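The conference should stop selling its first-round games

Brastard College plays its first-round playoff game on Tue 26 March, three hours from its own campus, in a gym that belongs to neither team. The conference calls the place a neutral site. I call it a bad deal for the players and for the people who followed them all winter.

Until last July the rule was simple. The higher seed hosted. If you finished second, you got a home game, and the seventh-place team got on a bus. Then the league office signed with Cornska, a small events promoter, and moved the whole first round to the arena in Bomer. The athletic directors voted for it. The coaches were told afterward.

I drove over for last weekend's women's opener. Bomer has a fine building with 2851 seats. The paid attendance was 497, and a good part of that crowd left once the early game was over. The bands stayed home because the league doesn't cover their travel. During free throws you could hear the coaches talking to the bench.

The case for the neutral site is money, and I don't dismiss it. Cornska pays each school a flat fee, and for the smaller programs that fee is more than they would clear at their own gate. One court also means one broadcast crew and one set of officials to put up for the night. Those are real savings in a league where some teams still wash their own practice gear.

But a regular season has to be worth something. Brastard won its last game at Chaudhry by two points to take second place, and the seniors on that team played through most of February with a short bench. Under the old rule, that win bought them a playoff game in front of their own students. Now it buys them white uniforms and the bench nearer the locker room.

Class time matters too. A weekday game in Bomer with a noon shootaround costs players up to 3 days, counting travel on both ends. A home game costs the host an evening. 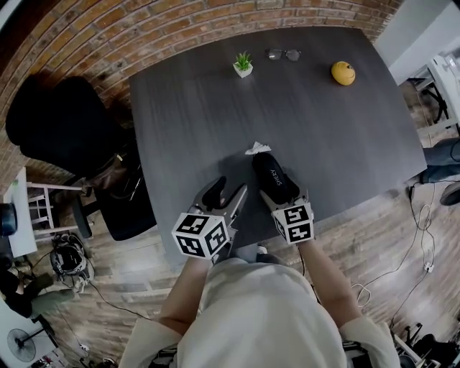
Carolina Louro told me I was being sentimental, and that the old format only ever helped the same few schools. Chaudhry hosted year after year, she said, and lower seeds never got to play a playoff game in a decent building with a shot clock that worked.

She is right about the shot clock. I'd still answer that the way to host is to finish higher, and every team starts November with the same chance at it. If the league wants a showcase in Bomer, give it the semifinals and the final. Four teams, one weekend, with enough notice for students to find rides.

The Cornska contract has another season to run, with a window to reopen terms in July. The athletic directors should use it, and they should ask the coaches before they vote this time.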